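4. Results of the table test

In the Ivley project we compared ways to keep small things on a shared table, so that the students in the house at Uddale could still eat and write there. We changed the arrangement 2 times. Before the first change we drew a plan of the table on paper, at the scale given by our teacher.

The first rule was simple: things with a handle or with a lid stay at the back, near the wall, and the middle is free. It was easy to follow for mugs. It was more difficult for gift boxes and soft toys, which have no clear use but which people do not want to put in a cupboard. We decided to leave them – this was a long discussion – and to measure only the free part in front.

An open tin was our favourite container. It is low, it does not fall easily, and one can see what is missing. For the patterned cloth we found a small problem: a pencil or a coin is hard to see on the print. In the next part, which we will do in November, we want to try a plain cloth from Tivska and to ask again the same questions. The cables in the corner also need a better solution.
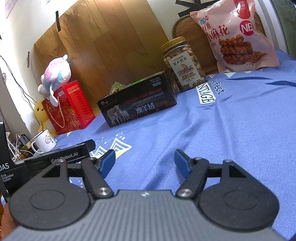
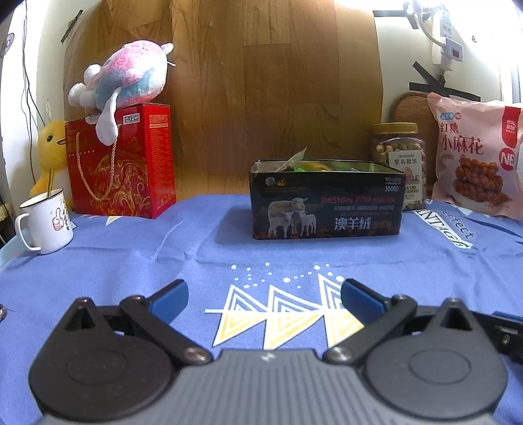
Figure 2. Blue cloth on the table: mug with thumbs-up drawing (first picture) and open black tin with sheep on the front (second picture).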